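Mariama Abubakari
Right, a thread about "build your own" burger night, because I've now been told by three separate people that it will change my life and I'd like to put some doubts on record.

The pitch, if you've missed it: you don't make burgers. You put all the bits out in separate tubs, everybody stacks their own, and you, the host, get to sit down. I have hosted things before. I have never sat down.

This all started in September when Tâm Lại came back from a lunch place in Plarnovham called Malcombe, where you pay a fair bit of money to assemble your own dinner. I said I already have somewhere I can do that and it's called my kitchen.

Tâm's argument is that people are happier when they choose. My argument is that people stand there with a plate saying "ooh, I don't know" while the queue goes out into the hall.

Still. I said I'd try it before complaining any further, so we did a small practice layout on the white table. One tray in the middle, tubs round it. I'll admit it looked tidier than I'd expected, and I was a bit annoyed by that.

First complaint: the tubs. Clear plastic is meant to be clever as you can see what's in it. Fine, but you can see what's in a bowl as well, by looking into the bowl. I own bowls.

The set Tâm wanted is from Pramau and they sell it in a pack of 50. Fifty! I don't know enough people to fill fifty tubs and I don't want to.

Second complaint: buns. Round halves do not sit nicely in a rectangular tub. You lay them flat and they don't fit, you lean them and they slide on to each other. Somebody goes in for the bottom one and puts their thumb through the top one. I've seen it done at every barbecue since I was six.

Also, which half is the lid? Once they're all in together it's anyone's guess. Tâm says it doesn't matter. It does matter. A burger with two bottoms is a sad thing to hand a guest.

Third complaint: lettuce. The advice online is one leaf per person, stood up so it "looks fresh". Lettuce stood up is just lettuce that hasn't fallen over yet. I read a post by someone who'd done this for a party of 138 and all I could think about was the washing and drying. There can't be enough tea towels.

Fourth, the tray in the middle. The idea is that you build on the tray and then move the burger to your plate. So you've made a tower and now you have to lift it. Why not build on the plate? I asked this twice and was told I was missing the spirit of it.

In fairness, and I don't enjoy this part: having a proper space in the middle did stop things spreading all over the table. With the tubs close up against it you aren't dripping across half a yard of tabletop. I'd keep the tray. I'd lose the speech that comes with it.

I'd also keep the buns nearest the side people start from. Every guide I found puts them at the far end with the napkins, and then you've got a person holding a slice of tomato and nothing to put it on. Who wrote these guides?

One of them was 2000 words long, with a family history before you got to the bit about where to put the onions. My mate Annan read all of it and now talks about "flow". We're not discussing it.

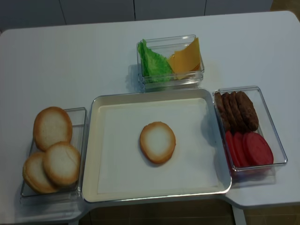
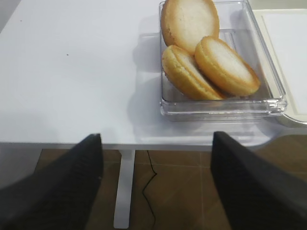
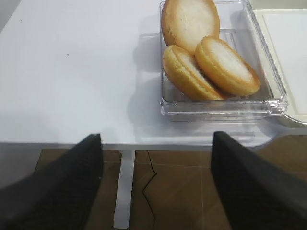 Three in the tub every time, and not one of them lying neatly.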